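Print this page | E-mail this thread

Lurdes Valente

1/ ok so the Wistosard kit. Had it on my bench since March, keep getting asked, doing this quick before lunch

2/ What you get: one small arm, two-finger gripper, wrist camera, power brick, a bag of screws. 1524 bucks. Shipping extra and not cheap

3/ I do small repair and assembly jobs, mostly hoses, cords, light stuff. Not a lab. Not an engineer. Just want a second pair of hands that doesn't get bored

4/ Setup. Manual says 16 minutes. lol. Took me an evening, most of it the base clamp, which hates a thick table edge

5/ Software is called Verido. Clean enough. Teaching a move is easy, grab the arm, drag it, hit save. Deleting a move is buried three menus down, why

6/ Compared it w/ the Rornavau I rented last year. Rornavau is faster and way quieter. Also the rental was 198 a week so do the math

7/ Stiff parts: great. Blocks, sticks, boxes, caps. Picks them up, puts them down, I go make coffee

8/ Bendy parts: ehh. This is what everybody asks about so more on that

9/ Ran it over 124 picks with soft stuff. Thin cord is hopeless. Tubing is a lot better than I expcted as long as you grab low and go slow

10/ Grab too high and the free end flops wherever it wants. Then the camera loses it and Verido just sits there asking you to "confirm target." Confirm what

11/ Bright colors help a TON. Green tubing on a white top, no complaints. Clear tubing, forget it 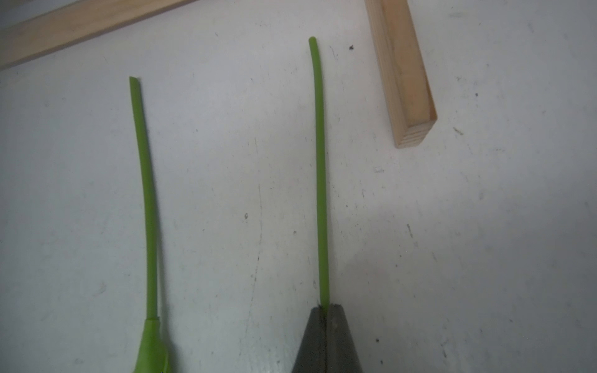
12/ Finger pads are the rubbery kind. Good grip, but they pick up lint like crazy. Wipe them down every day or it starts dropping things

13/ Spare pads come from Lougher, not Wistosard. Took two emails to find that out. Put it in the box ppl

14/ Support: one call, guy was nice, fixed my camera angle problem in five min. Second ticket still open

15/ Would I buy again? For stiff parts yeah. If your whole day is soft hose, rent one first and bring your own parts to try

16/ Someone asked about the left handed mount. Dont have it, can't say. Will post pad wear next month if they last that long

Print this page | E-mail this thread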